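## 4 Schutzbezüge und Tischauflagen

### 4.3 Auflage aufbringen und ausrichten

Die folgenden Schritte gelten für bedruckte Auflagen der Reihe Bernum auf rechteckigen Arbeitsflächen. Für Auflagen mit Klebesaum gilt Abschnitt 4.5.

1. Arbeitsfläche mit einem feuchten Tuch reinigen und vollständig trocknen lassen.
2. Auflage mit der bedruckten Seite nach oben ausrollen und 20 Minuten flach liegen lassen.
3. An allen Seiten einen Überstand von 5 cm einhalten.
4. Auflage von der Mitte nach außen glatt streichen.
5. Überstand nach unten umschlagen und mit den mitgelieferten Klammern befestigen.

**Vorsicht:** Keine Gegenstände auf der Auflage abstellen, deren Temperatur 70 °C übersteigt. Der Druck kann sich dauerhaft verfärben.

**Hinweis:** Bei Blüten- und Blattmustern ist vor dem Zuschnitt die Laufrichtung des Dekors festzulegen.
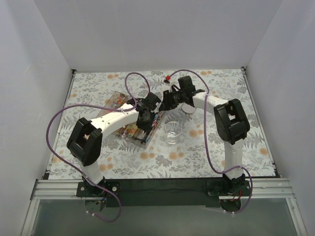
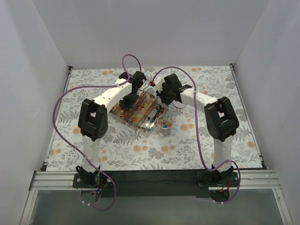
Blütendekor auf weißem Grund mit grauen Blättern und Farnwedeln

Waltraud Schmieder merkte zur Vorfassung dieses Abschnitts an, bei großflächigen Blütenmustern genüge das Glattstreichen von der Mitte aus nicht; man solle zuerst eine Längskante fixieren, sonst verziehe sich das Dekor zur gegenüberliegenden Seite. Dieses Vorgehen ist ab einer Kantenlänge von 9 dm zulässig. Schritt 4 entfällt in diesem Fall.

6. Sitz der Klammern prüfen. Die Auflage darf sich von Hand nicht verschieben lassen.
7. Blasen mit dem Filzrakel zur nächstliegenden Kante ausstreichen. Keine Klingen oder Nadeln verwenden.

### 4.4 Auflage wechseln

Beschädigte Auflagen sind vollständig zu ersetzen. Das Überkleben einzelner Stellen ist nicht vorgesehen. Ersatzauflagen sind unter Angabe des Dekors und der Kantenlängen bei Brinkmann zu bestellen.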